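Workshop > Builds > Arm sim > Ticket 2337

Wrist view comes up tilted in the sim 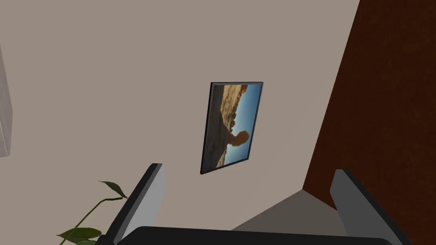 Hi Amnuay, and thanks so much for picking this up on a Friday! I've been poking at it since breakfast with a big pot of tea. The desert print on the wall should have its sky at the top, and with the wrist joint at zero I get the sky on the right. I restarted twice, reloaded the Nurkach arm file and set joint 7 by hand, with no change. My hunch is the camera mount got its own rotation when I merged your May edits, but I'd love your eyes on it before I break anything else.

Uthai

Reply, Amnuay Yensuk: Look at line 100 of the mount file and send me what it says. Leave the joint alone for now, please.

Recent tickets
Undport board drops off USB
Gripper fingers close unevenly
Skemetville bench power supply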